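Orkeo Match Rugby Ball, Size 5

We love this ball! Llinos Pritchard took two of them to preseason training, and her backs were asking for them by name within a week. The grip stays lively in a downpour (and we do get downpours), and it flies beautifully off the boot.

Hand-stitched, four panels, with a bladder that holds its air from one Saturday to the next.

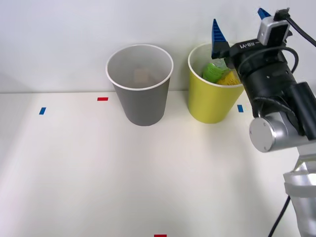 Clubs ordering for juniors should look at the Size 4, which has the same cover and a slightly softer feel. Pump and needle sold separately.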